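Speaker notes: Planning the cleaning budget at Kedov
Slot: 20 minutes plus questions, after the August break

Slide 1. Title
Say which sites we cover: the Kedov gym and the Lumanlan annexe. The figures are for Kedov only. Lumanlan gets its own paper in the next round.

Slide 2. What we were asked
Should we buy a cleaning robot, hire one, or leave things as they are? The request covered floors. I widened it to equipment because that is where the hours go.

Slide 3. Floors
Two quotes in. Flelik sells a floor machine for 4,000, charger included. Irnaretti hires a similar one at 500 a month with servicing. Hire passes the purchase price after eight months, before any repairs on our own unit. Both machines handle carpet and hard floor. Neither copes with the stepped edge of a mat, so the areas under the machines stay with staff whatever we choose.
Pause here. People will ask about noise. Both suppliers say they can run at night.

Slide 4. Equipment
No supplier quoted for this. The shapes are the problem: curved arms, pads, short stems, displays. An arm able to wipe all of that is well outside our budget.

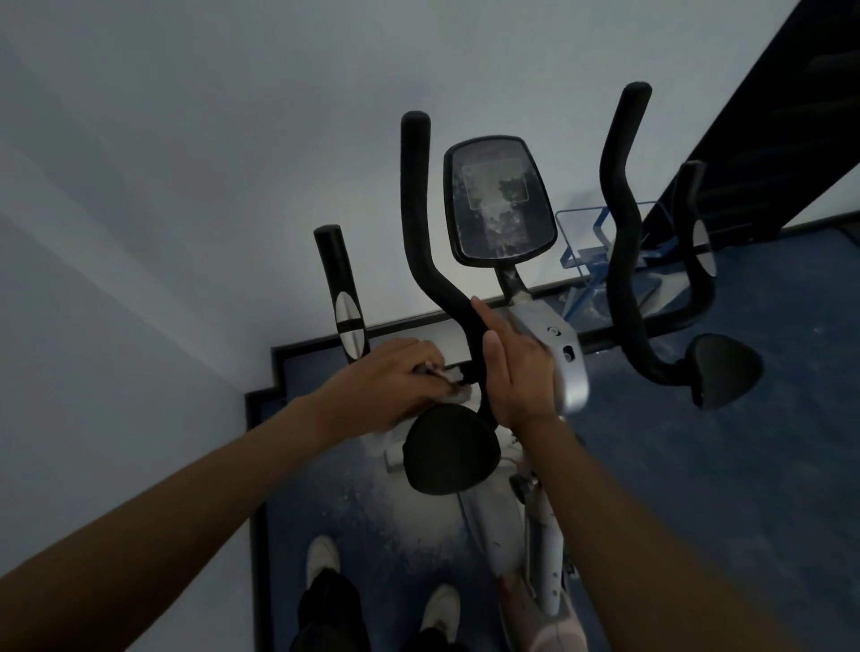
Slide 4: Wiping down a cross trainer by hand. White dust on the display and the stem.

Leave the slide up while giving the hours. Equipment wiping takes 40 hours a month at Kedov. The floor machine does not reduce that figure. Do not let the two get added together, as they were in the last draft.

Slide 5. What to put in the plan
Hire the floor machine for 2 months as a trial. Cost 1,000. Keep the equipment hours as they are and put cloths on their own budget line. Decide on buying once we have the trial log.

Slide 6. Questions
Likely one: who empties the tank? Answer: the closing shift. Spare slide with the Flelik warranty terms if needed.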